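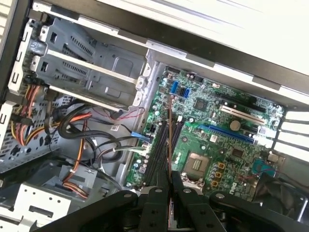

prairie_quilter replied:
I'd keep it, but then I'm the one with a basement full of things I'm keeping, so weigh that as you like. My question back to you is what the kids need it for. If it's typing up book reports and looking things up for the science fair, an older desktop will do that all day long and never complain. If they're going to want games by the time school starts up in September, well, that's a different conversation and you'll be having it whether you buy new or not.

We went through this when our youngest started middle school. My husband had his heart set on a shiny new machine and the one he picked out came to $1,600 with the monitor. I about fell off the chair. We ended up cleaning out the old one from the den and it got her all the way through.

tunafishmelt
3/23/16
Thank you both, this is so much more help than I got at the store! To answer the question, it's homework mostly, and a typing program the school likes, and some drawing. There are two of them sharing, so I like the idea of something that stays put on a desk in the kitchen where I can walk by and see what's going on. The computer is seven years old and came from my old office when they closed up the Nernport branch. It runs, it's just slow — I can start it up, put the dog out, let the dog back in, and it's still thinking.

The fellow at Brutance told me it wasn't worth opening up. He may be right, but he was also standing in front of a wall of new laptops when he said it.

cold_garage
Of course he said that. I've been buying retired office desktops for years now, mostly from the surplus counter at Rutkowska, and I'd take one over a bargain laptop any day of the week. They were made to be opened. The panels come off, the drives come out, and every part in there can be found used for the price of a pizza if you're patient.

Slow startup on a machine that age is nearly always one of the usual suspects. Too much junk loading when it starts, not enough memory, or a tired old hard drive. I'd start with the junk, because it's free. Go through the list of programs and take off anything you don't recognize or haven't used since you brought it home. Office machines especially tend to be loaded up with things the company wanted and you never will.

After that look at memory. Find the model number on the outside of the case, look up what kind it takes, and buy two matching sticks.
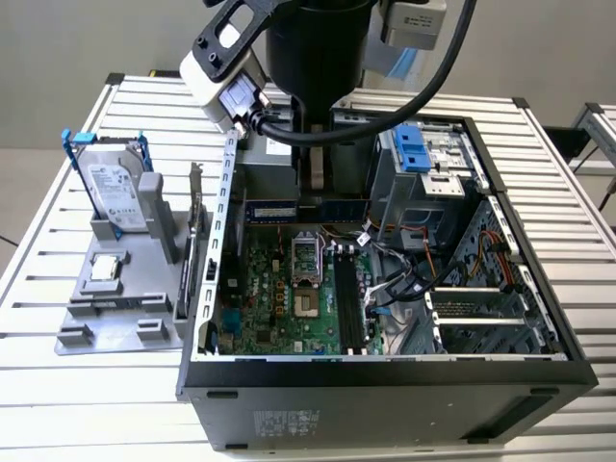
Don't go by what looks right, either, go by the number. The different generations have the notch in a different spot and they won't swap, and I've watched grown men try to talk one into place. Power off, cord out of the wall, touch some bare metal on the case before you handle anything. When it's in properly the latches come up to meet it. If you're pushing so hard you're worried, stop and turn it around the other way, and if it still won't go then you have the wrong kind and it goes back in the envelope.

The last thing would be swapping the hard drive for a solid state one. It's the biggest improvement of the lot and I'd do it before I'd buy anything fancy. It does mean moving everything over or starting fresh, so set aside an afternoon.

mrs_haversack
I'm going to be the wet blanket here, with love. I've got nothing against fixing things (you should see my toaster), but I think people in this forum forget what an afternoon costs when you have kids and a job. By the time she's looked up the part, waited for it, found out it was the wrong one, sent it back, and started over, it's summer. And then you have a nice clean computer with an old operating system on it, and somebody has to sort that out too.

A plain new laptop on sale comes with a warranty and a phone number to call. It can go to the library. It can go to Grandma's. One of mine did half of her homework in the back seat waiting on her brother's swim practice, and no desktop is going to do that for you, however much memory it has.

If it were me I'd let the old one go to the recycling day at the county lot and not look back. 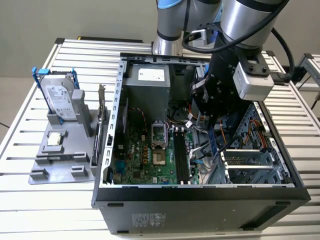 prairie_quilter replied:
Oh, I can't agree about the recycling day, not for something that still runs! At the very least offer it to the senior center first. Ours has a row of hand-me-downs and they are never empty after lunch. But you're right about the afternoon, I'll give you that. I'd forgotten how long ours took. I remember eating supper standing up.

And please, wherever it ends up, get your own things off it before it leaves the house. Pictures especially. I lost a whole Christmas that way, thinking I had it copied somewhere, and I still get cross about it.

cold_garage
Wet blanket accepted. I'd only say that the kitchen desk idea is a good one and I wouldn't give it up for a laptop. Laptops walk off to bedrooms. Ask me how I know.

On the operating system, that's a fair point. If it came from an office, check the sticker on the case and see what it's licensed for. The free upgrade offer is good for now if it's on one of the newer ones. If it's older than that, there are free systems that run nicely on old hardware, though the school's typing program may not like them. Ask the school before you spend anything.

Also, if you've never handled parts before, the beginner page on Fistorier is worth your time. It goes slowly and doesn't talk down to you.
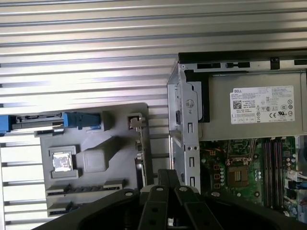
Gray tray with blue latch pieces near the top edge and a small square chip at lower left.

The part about ordering used parts is good too, there's a list of things to ask the seller. I'd skip the comments.

tunafishmelt
All right, I've read everything twice and I think I'm going to split the difference. I'll do the free cleaning up first, since it costs me nothing but an evening, and I'll call the school about that typing program. If it perks up enough for book reports then we'll do the memory and leave it at that until fall. If it doesn't, I'll go look at the sale laptops and the senior center can have this one with my blessing.

mrs_haversack, I did laugh at the swim practice part because we have gymnastics and it's exactly the same, only with worse chairs. You may win in the end.

One more thing for whoever is still reading. It makes a kind of whirring noise when it's been on a while. Is that the fan, or should I be worried about the drive?

cold_garage
Could be either. A whir that goes up and down is usually the fan working too hard on account of dust, and a can of air takes care of a lot of that. Do it outside, with the power off, and hold the blades still with a finger while you spray. A clicking or grinding sound I'd worry about more. Either way copy the pictures off tonight, before you do any of the rest of it.

mrs_haversack
On that we agree completely. Pictures first. And do the dusting on the porch, I did mine in the laundry room right next to the clean towels.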